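Classroom Resource Check: Maths Store and Teaching Room 2
July 2019

I do this list every summer before I lock the maths cupboard, and I've started typing my comments in because my handwriting on the old sheets was a disgrace. Feel free to pinch it for your own department. I've put OK, FIX or BIN against each item, then whatever I felt like saying about it.

1. Shelving fixed to the wall, no wobble
OK. I gave every upright a good shove. The left-hand bay used to rock when you pulled out the geometry trays, but the new bracket has sorted that out nicely.

2. Heavy items stored below shoulder height
FIX. Somebody has put the boxed textbooks back on the top shelf again. I've moved one stack down and run out of puff, so the rest are waiting for September me. Please don't stand on the swivel chair to get at them in the meantime!

3. Step stool: feet, treads, catch
OK. All the rubber feet are present. I'd like a second one for Room 2, as we spend half our lives carrying this one up and down the corridor.

4. Compasses
FIX. Points all capped, which I'm very pleased about (well done Year 8), but several of the hinges are so loose that you'd be lucky to draw an egg. I've bagged those separately with a label. They need a small screwdriver and a patient evening. The Vovitz ones have lasted best by a long way, and I'd buy those again.

5. Rulers and protractors, cracked or sharp edges
BIN, partly. I ran a thumb along each one — slowly, I'm not daft — and the snapped ones have gone. Clear plastic protractors seem to chip just by being looked at. We started the year with 200 rulers and I haven't the heart to say how many came back.

6. Scissors in the block, blades down
OK. Block full. I checked it twice as I couldn't believe it.

7. Probability kit: dice, spinners, counters, bags
FIX. The dice are fine and so are the drawstring bags. Two of the Rastura spinners have bent pins sticking up through the card, which is a nasty jab waiting to happen, so I've taken them out. The counters need sorting by colour before anyone teaches tree diagrams with them. I found a bag marked "10 red, 10 blue" that was very nearly all blue, and that explains a rather odd set of results from my bottom set in spring.

8. Small parts kept away from the primary visitors' box
OK. This matters when the little ones come up for taster day. Their box now has the chunky foam dice only, and the lid has a proper clip on it.

9. Calculators: battery covers, leaking cells
FIX. Class set of 20, and two have no battery cover. One had that white crust round the cell, so I cleaned it with a dry cloth, gloves on, and put the old cell in the battery bin. If you find crust on any others, don't let the pupils scrape it out with a compass point. (Yes, I've seen it done.)

10. Laminator
OK. Plug and lead are sound and the tester's sticker is in date. The guard over the rollers had been left off, so I clicked it back on. Let it cool before you put it away, please — the shelf above has paper on it.

11. Guillotine
OK. Blade locks, guard slides, and it lives in the locked half of the cupboard. Staff only, and that includes sixth formers who are "only doing one sheet".

12. Leads and trailing cables in Room 2
FIX. The projector lead crosses the walkway by the second row. I've taped it for now, but it wants a proper rubber cover. Mikodum do one in their catalogue that looks wide enough, and I've asked for a price.

13. Interactive notebooks and printed sets
OK for safety, less so for tidiness. The copier counter says we did 2,574 sheets this half term, and I believe most of them are in a heap beside the door. I've shifted the heap so that the door opens fully. Spare guided notes are now in the Yazdani trays, in unit order, with the answer sheets at the back where pupils are less likely to help themselves.

14. Fire exit and extinguisher
OK. Clear path from every desk, extinguisher on its hook, pin in. The exit sign had slipped a bit so I've stuck it back up. 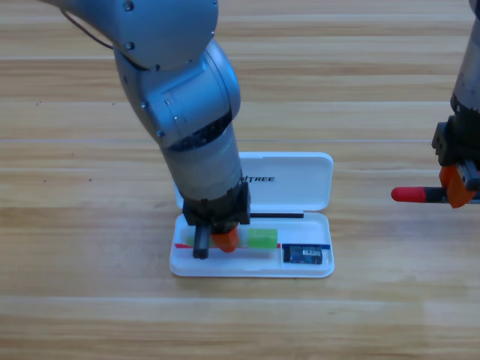 15. Window restrictors
FIX. The middle window in Room 2 opens much further than it should. I've reported it and put a note on the handle. Use the other ones until it's been seen to, even if we're all melting.

16. First aid box
FIX. Plenty of bandages, no plasters, and plasters are the only thing we ever use. I've added them to the order.

Next check is the first week back, when I'll only be going over the items marked FIX. If you borrow anything from the cupboard before then, write it on the sheet inside the door and put the key back on its hook.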